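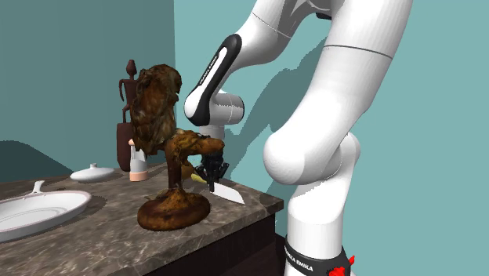

I've been going racing for most of my life, and I have never understood why we treat a wide draw as if the horse had been sentenced to something. Every time the barriers come out for a decent mile race the moaning starts. Trainers moan, owners moan, the chap behind me in the queue for a pie moans. My own kitchen worktop is where I do my form (the racing pages spread out, tea going cold on top of the runners for the last) and I dare say a marble countertop with a big white arm reaching over it, FRANKA EMIKA in capitals round its foot, would be a grander spot for it, but I don't think it would change my mind. The draw matters a good deal less than we all pretend, and the way we talk about it is making us worse punters and, I think, making the racing duller.

Take Driritz in May. A mile, decent ground, drawn widest of all, and you would have thought from the previews that he was being asked to start from the car park. He drifted and drifted in the betting. I had a small interest at the long price, mostly out of stubbornness, and I watched him break nicely, sit three wide with a bit of cover, get a lovely clear run down the outside and win going away. Meanwhile the favourite, Sterura, had the plum draw on the rail that everybody was drooling over and spent the entire straight looking at the backside of a tiring leader! When she did get out it was far too late. She ran on past beaten horses and the commentator called her unlucky. Was she unlucky? She was drawn on the inside and had a load of horses around her. That's what happens on the inside.

Now I know what you'll say, because my brother-in-law said it to me at some length. One race proves nothing. Fair enough, it doesn't. But I keep a notebook (well, several by now, held together with a bulldog clip) and since I started it I've written down 1061 races, with the draw, the trip and whether I thought the winner had got a soft run or a hard one. I'm no statistician and I wouldn't show it to one. Plenty of it was written on my knee in the rain. What I will say is that when I go back through the beaten favourites, the word I've scribbled more than any other is 'boxed'. I hardly ever find 'wide'.

Of course there are tracks where it counts. Over five furlongs round a tight bend you want to be near the fence, and if you're out in the tulips you've given away ground you won't see again. I'd never argue with that. My grumble is with people carrying that idea over to a long galloping mile with a run to the first turn you could land a small plane on. A good jockey on a horse that settles has all day to sort himself out. And the horse that doesn't settle – well, he'll pull your arms out wherever you park him.

What really gets my goat is what it does to the betting. The draw comes out and prices start moving before anybody has had a proper look at the horse in question. Last season I saw one go from 6-1 to 9-1 on nothing but a barrier number. Same horse, same work on the gallops, same jockey. If you liked him at breakfast you ought to love him by lunch, but people went the other way and got off him, and then told each other they'd had a lucky escape when he was beaten a neck. A neck! By a horse drawn right next door to him!
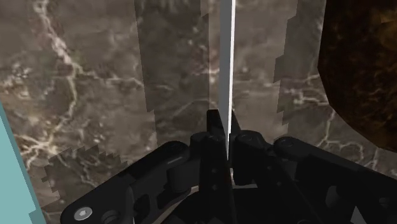

Pace is what we should be talking about and mostly don't. Who goes forward, who wants to sit and who is going to be lit up by having company beside him. I'd give you every barrier on the card for one honest sentence from each trainer about where he wants his horse after two furlongs. If two of them want the lead and neither will give way, somebody else is going to be very happy. The gaps on the rail in a race like that are no bargain either. Picture two black gripper fingers with their tips almost touching and a thin grey bar pinched between them, and there you have Sterura at the furlong pole, the poor girl. A jockey out wide can at least pull the stick through and get on with it.

Which brings me to next month's big one. Kirkia has been the talk of the yard watchers since her last gallop and she's going to be a short price wherever she's drawn. I respect her. I'd just want to know she can take a hit of pace early, as she's had things all her own way so far in small fields where she could dictate. Frade is the one I'm interested in. He's a big, long-striding sort who hates being crowded, and I'm hoping with all my heart that he gets the worst draw of the lot. The bookmakers will push him out, the preview shows will shake their heads and I'll be there with my tenner, feeling very pleased with myself for at least two minutes.

I could be wrong. He might miss the kick, he tends to stand there thinking about his dinner. And I'd like a drop of rain for him, not too much, only enough to take the sting out. But if he's beaten, please let's look at how the race was run before we all start pointing at the stalls.

Posted 23/08/2025

Filed under: Racing > Opinion > From the Rails

Print this article | E-mail to a friend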